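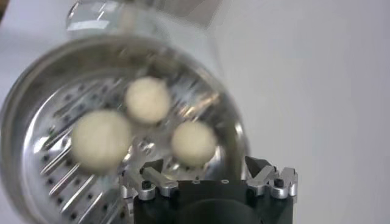

Steamer basket with perforated floor, viewed from above.

Section 2: Setting up the Korkolwood kitchenette

Welcome back, and well done on getting through the unpacking! By now you should have the Dusten bench unit standing against the wall you chose for it, the cupboard doors hung, and a fair pile of cardboard waiting to go out to the recycling. This section takes you from there to a kitchenette you can cook a proper dinner in. Most people find they want an unhurried afternoon for it, so put the kettle on somewhere else in the house and have a read right through before you pick up a screwdriver.

Levelling the bench

1. Set your spirit level along the front edge of the benchtop, then turn it and check from front to back.
2. Reach underneath and turn each adjustable foot by hand. Clockwise lifts the corner, anti-clockwise lowers it.
3. Press down firmly on each corner in turn. If you feel a rock, go back to the foot diagonally opposite and give it a little more height.
4. Tighten the lock nut on each foot with the flat spanner from the hardware bag.

The finished height to the top of the bench is 900 mm with the feet wound halfway out. If you're shorter or taller than that suits, you have a bit of room to play with in either direction - just keep some thread inside the leg.

Note: Old timber floors move with the seasons. If yours is one of them, check the level again in September, when the weather starts to turn.

Fixing the unit to the wall

5. Find the studs behind the plaster and mark them lightly in pencil.
6. Hold the back rail against the marks and drill your pilot holes.
7. Drive in the long screws until they are snug, then stop. Overdoing it will bow the rail, and the splashback won't sit flat afterwards.

Caution: Check for pipes and cables before you drill. If you are renting, please get the owner's permission in writing first.
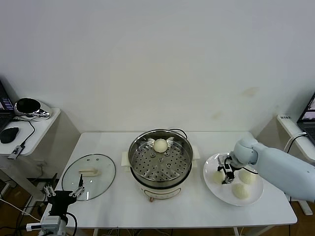
Choosing where things will live

It's tempting to fill the shelves the minute they're up, but a few minutes' thought now will save you a lot of shuffling later on. Heavy pots want to be low down and close to where you cook. Plates and bowls are happiest near the sink, and the things you only bring out when visitors come can go right up on top. Anything that makes steam should be used well clear of the underside of the wall cupboards, as the edging on the doors will lift if it's regularly given a good steaming.

8. Fit the shelf pegs at the heights you've settled on, making sure they're level from side to side.
9. Slide each shelf in with its finished edge facing you.
10. Clip the Scanlon drawer liners to length and lay them in, ribbed side up.

Powering your appliances

11. Plug benchtop appliances straight into a wall outlet. Please don't use double adaptors, and don't chain one power board off another.
12. Keep cords away from the sink and the hotplates, and don't let them dangle over the front of the bench where a small child could grab hold.
13. Switch off at the wall when you've finished cooking.

Caution: Any new outlet must be put in by a licensed electrician. The bench unit comes with a cable cut-out at the back, but it doesn't come with any wiring.

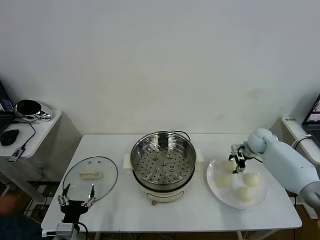
Looking after the benchtop

14. Wipe the surface with warm water and a drop of dish soap, then dry it with a soft cloth.
15. Use a trivet under anything straight off the heat.
16. Oil the timber trim with Prullau bench oil whenever the colour starts to look tired. A thin coat is plenty - leave it overnight, and buff off whatever hasn't soaked in.

Note: Oily rags can heat up by themselves. Lay them flat outdoors to dry before they go in the bin.

If a foot, peg or hinge has gone missing from your hardware bag, ask for spare parts pack 3189, and have your unit's serial number handy when you get in touch. Section 3 covers the sink, the tap and the waste.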